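Contents Preface Chapter 6 Chapter 7 Exercises Index Next

CHAPTER 7

Learning to Hold On: Grip, Slip, and the Long Handle

Pick up a broom by the very end and hold it out level. Feel what your hand does. Your little finger pulls up, the heel of your palm pushes down, and if the broom starts to roll you squeeze a bit harder before you've had time to think about it. You were never taught any of this. You worked it out as a small child by dropping things, and you have been improving on it ever since.

Robots have to work it out too, and this chapter is about one way of helping them do it. I think it's one of the most enjoyable corners of the whole field. The math is friendly (you have already met all of it in Chapters 3 and 5), the experiments can be done on a bench, and when a method works you can feel the difference by grabbing the tool yourself and giving it a tug.

In Chapter 6 we dealt with blocks, cans, and boxes. Those objects are kind to us. Their weight sits close to the fingers, so if the gripper closes in more or less the right place with more or less the right force, the object comes along for the ride. The main question there was where to grasp. We assumed that once the object was held, it stayed held in the same pose, and for a can of soup that is a fair thing to assume.

Now think about a hammer, a ladle, a paint roller, a racket. Each of them is a handle with something important at the far end, and that far end is where the work gets done. The center of mass may be well away from the fingers. When the arm speeds up or stops, the head of the tool wants to keep doing what it was doing, and the handle turns inside the grip. It might turn by only a few degrees. But a few degrees at the hand is a large miss at the tip, and the robot, which measured its own joints and not the tool, has no idea that anything has changed.

We call this in-hand slip, and it comes in 2 kinds that you should learn to tell apart right away.

Axial slip is sliding along the length of the handle, the way a rope runs through your fist. Gravity causes it when the tool hangs down, and fast straight motions cause it too.

Rotational slip is turning. The tool may roll around its own long axis, or it may pivot about the contact patch so that the head droops. For racket-shaped tools the roll matters a great deal, because the face of the tool has a direction. A broom handle that rolls a little is still a good broom handle. A racket that rolls a little is pointing its face at the wrong part of the room.

7.1 The squeeze problem

The first idea everybody has is to squeeze harder, and it deserves a serious look. From Chapter 5 you know that the friction force available at a contact grows with the normal force pressing on it. So more squeeze buys more friction, and more friction resists slip. Why not set the gripper to its maximum and move on to the next chapter?

There are costs. Motors get hot when they hold a high force for a long time. Soft handles deform, and a deformed handle sits differently in the hand than the one you planned for. Thin-walled tubes crack. And a grip at full force has nothing left to give, so the robot can't respond when a load arrives that is bigger than expected. People don't hold things this way at all. Studies of human grasping have found again and again that we hold objects with a modest margin above the force needed to keep them from slipping, and that we adjust that margin as the load changes.

So the goal of this chapter is to find a grip force that is enough, plus a little, at every moment of a motion. We'll call the "plus a little" the margin, and write it m.

7.2 The Flisten method

The approach we follow was worked out in a small lab by Bence Fodor and his students, and it goes by the name of their test bench, Flisten. I had the good luck to visit in May while they were finishing the second version, and I came home wanting to rebuild my own course around it. What I love about it is how little it asks for. You need a gripper whose closing force you can command, a camera near the wrist, and a pile of handles.

The method has a practice stage and a working stage.

During practice, the robot takes a handle in its gripper and goes through a set of short, sharp motions: lift, tilt, twist, stop. Before and after each motion the wrist camera records where the handle sits relative to the gripper. Because the camera moves with the hand, the gripper always shows up in the same place, so any change in the handle's position is slip. You don't need to know where the arm is in the room. You don't even need a good model of the arm! This is a lovely trick, and you'll use it again in Chapter 9.

Each trial therefore gives us a motion, a grip force, and a measured slip. Fodor's group collected 57 trials for each handle, split among several grip forces, and fitted a simple curve that predicts slip from the other 2 quantities. In the working stage the robot runs the curve backward. It looks at the motion it is about to make, asks what force would keep slip below a limit, adds the margin m, and closes to that force.

Notice what the curve doesn't contain. There is no friction coefficient in it, no mass, no center of mass. All of those are mixed together inside the fitted numbers. A purist may grumble at this, and Problem 7.4 invites you to grumble in detail. The reward is speed. A new handle can be added in nearly 37 minutes of practice, with no scales and no calipers.

7.3 Why handles are such good teachers

A bare steel rod is the easiest handle to analyze and the least like anything you will meet outside the lab. Real handles are wrapped, ribbed, flared, dented, and worn smooth in one spot by somebody's thumb. The Velberg set, which we use for the exercises, was chosen with this in mind. It runs from plain dowels to garden tools to sports gear, and the sports gear is the part I'd ask you to spend the most time on.
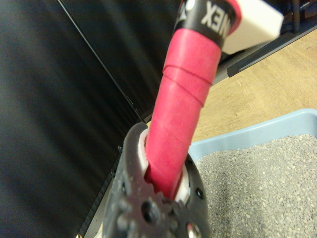

Why does a wrapped grip need its own curve if the shaft underneath is an ordinary one?

Wrapping changes both the friction and the shape of the contact. Tape can stretch or creep under load, so the surface the fingers press on may move a little even when it hasn't let go of the fingers. A curve fitted on the bare shaft knows nothing of this and will often pick the wrong force.

Overlapping spirals deserve a special mention. Where one turn of tape lies over the next, there is a raised edge, and the edge runs at a slant around the handle. Push along the handle and you are pushing partly across those edges. Twist the handle one way and the edges may catch; twist it the other way and they may ride by more easily. So the resistance to rolling can depend on direction, something a plain rod will never show you. When you plot your own trials, keep clockwise and counterclockwise twists in separate colors -- I have seen good students average them together and then spend an afternoon hunting for a bug that wasn't there.

Taper matters as well. If a handle is thicker in the hand and thinner farther out, then sliding one way wedges it and sliding the other way frees it. A gripper lining that gives under pressure softens this effect by spreading the contact, but it adds some springiness of its own. Tóth's correction, which we derive in Section 7.6, handles the springy part by subtracting the motion that comes back when the load is removed. What remains is true slip.

7.4 What the results say, and what they don't

The main result is easy to state. On the Velberg handles, choosing the force from the fitted curve gave less slip than one fixed medium force, and did it with a lower average squeeze. Both improvements at once! The gain was largest for long tools with heavy heads, just as your broom experiment would suggest.

The failures are just as interesting. The method did poorly on 3 handles, all of them with loose or worn coverings. On these the slip changed from one trial to the next even when the motion and force were the same, and no single curve could follow it. A second group, working at Hirholm with a different gripper, saw the same trouble and tried refitting the curve after every few motions. That helped, though it made the practice stage longer, and they stopped short of recommending it for everyday use.

Keep one limit in mind as you read on. The curve is trained on motions in free air. Once the tool touches something -- a ball, a nail, the bottom of a pot -- the load comes from outside and arrives faster than the wrist camera can report it. Contact is the subject of Chapter 8, and we'll need touch sensing to get there.

Before you start Section 7.5, find a long-handled tool at home and try this. Hold it lightly near the end, close your eyes, and have a friend tap the far end from the side. Try to say which way it rolled. Then wrap the handle in a strip of tape, overlapping the turns, and repeat. Write down your guesses and your friend's notes side by side, and bring the sheet with you, as Problem 7.1 uses those numbers.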